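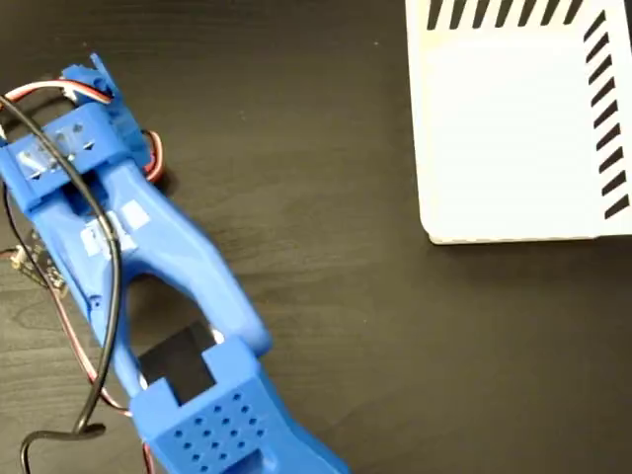 Blue plastic and servo leads on a dark wooden tabletop.

Home | Features | Field Notes | Letters | Subscribe

The Road to Hikenari Is Paved With Visitors

14 shares | 3 comments

The first thing you learn on the road to Hikenari is that the road doesn't go to Hikenari. It goes to a river, stops, and picks up again on the far bank with no apology. In the dry months you drive across. In November you take off your boots and carry them, and whoever is carrying the vaccine box goes first, on the theory that if the current takes somebody it should find out early.

I went up with the outreach team from Kukitz, a small health charity that has worked the upper villages of the Zesau valley for 15 years. It runs on one truck, a second truck that provides parts for the first, and a nursing staff who can set up a clinic in a schoolroom before the teacher has finished moving the goats out. I had been told we would leave at six in the morning. We left at six in the morning, and I was the only person who seemed surprised.

The clinic day itself I can tell you quickly. Babies were weighed in a sling hung from a roof beam. Blood pressures were taken. An old man had his ear looked at and announced to the whole line that he could now hear his daughter-in-law, and that he wished to discuss having it put back the way it was. By four in the afternoon everybody had been seen and the schoolroom was a schoolroom again.

What stayed with me was the guest book.

It lives in a tin trunk with the patient registers and it's much the handsomer volume, bound in green cloth, with a ribbon. Every visiting delegation signs it. The nurses' registers are school exercise books with the covers gone soft. I asked to read the guest book over supper and it was handed to me with what I took to be a little relief, as I'd been asking questions up to that point.

Delegations are a fact of life in Zesau. Money comes into the valley from far away, and every so often the money likes to come and look at itself. The Uchida Trust, which pays for the truck that runs, sends people each year. So do several churches, a rowing club and a company that makes office chairs. They write warmly. "Humbled" turns up on nearly every page. "Such smiles" is a strong second. One visitor wrote three full pages about the bridge, in pencil, with a sketch. There is no bridge. It was a proposal for a bridge, and it's the most useful thing in the book.

A visit costs something, though the cost never shows up in anyone's report. The truck makes the trip for the guests, so it doesn't make a trip for somebody else. A nurse is taken off the line to interpret. Hikenari kills a chicken. If the guests are thought to be important it kills two, and I'm sorry to say that on my trip it killed one.

The village has become good at all this. The children know two songs, a long one and a short one, and which you get depends on the weather. There's a shady spot where speeches happen, and a woman whose job is to stand up after the third speech and start clapping. She told me she'd been doing it for years and that it was mostly a matter of listening for a breath. I have been to conferences in expensive hotels that could have used her.
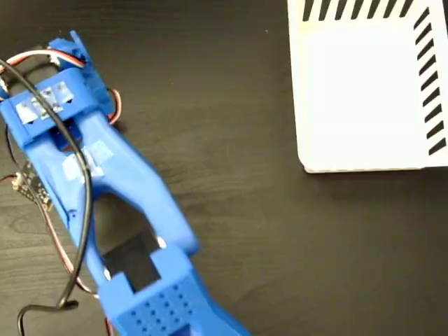
Kukitz has been trying to work out what a decent visit looks like, and the answer so far is fewer people staying longer. The old schedule allowed 14 guests at a time and had them back across the river by lunch. Under the new one the limit is four, they sleep in the village, and they're given a job. The trouble has always been distance: the givers are over here, the clinic is over there, and what lies between them is like all that bare table between the blue arm and the white basket, a good wide stretch with very little on it. A two-hour stop doesn't fill much of that. Three nights on a schoolroom floor fills more, and does something to the back as well.

The jobs are small on purpose. Guests copy out labels. They carry water. They sit beside the line and keep toddlers from eating the chalk. One member of an Uchida group, a person of some standing at home, spent an entire morning holding up one end of the baby sling's rope after the knot gave trouble, and went back and argued for a proper scale. The scale arrived in the spring. It's very accurate, and the babies hate it, and the sling is still used for the ones who scream.

Not everyone likes the new arrangement. The rowing club hasn't been back. A donor wrote to say that he had hoped to meet more people and had mostly met one goat. The people at Kukitz worry over these letters, as they should, because fuel costs money and goodwill is what most of it is bought with. They've kept the songs, for instance. They offered to drop them and the children were furious.

On my last evening the guest book came around to me, with a pen on a string. I'd had two days of reading other people's efforts and I felt I was in a position to do better. I sat there until the lamp was wanted elsewhere. Then I wrote "Humbled," and my name, and a line underneath in support of the bridge.

We crossed back early the next morning. The vaccine box went first again, empty this time, and I followed with my boots around my neck. Halfway over I dropped one. A boy on the far bank had it out of the water before I'd finished my sentence, and he held on to it, politely, until I had agreed to hear the long song.

Share this story | Print | More from Features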